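Golf table at the Punlow spring fair

A big thank you to everyone who has written in about the table golf, which will be back in the small hall from February and has, I'm happy to say, found itself a proper green at last! Yuk-lan Tsai spent the better part of an evening going through the cloth she had put by from the old theatre curtains, and between her and Detlef Rieger (who has opinions about green, as many of you will know) we settled on a lighter one for the table and a deeper one to hang behind it. I did offer to bring my iron, and I may yet be taken up on it, as a ball will find any crease it can and follow it.

If you have golf balls at the back of a cupboard, old ones are very welcome, scuffs and all. Please leave them with Mattes Hinrichs at the Skillport desk before 4, along with any flat discs or markers you can spare. Rainer Ehlers is still missing a putter, so do have a look in the car.

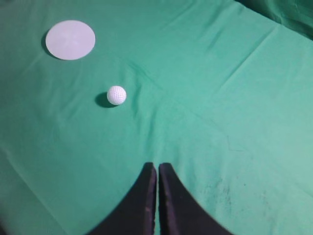
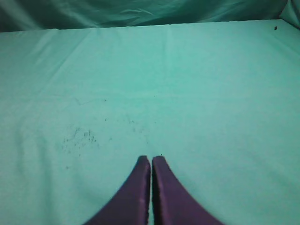
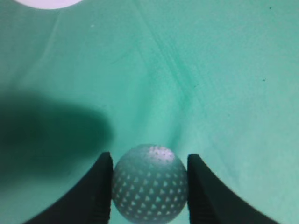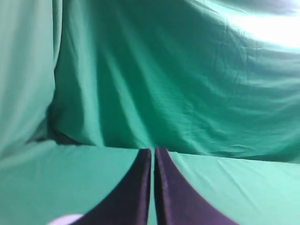 Green cloth for the golf table, with a ball and a pale disc in the first picture.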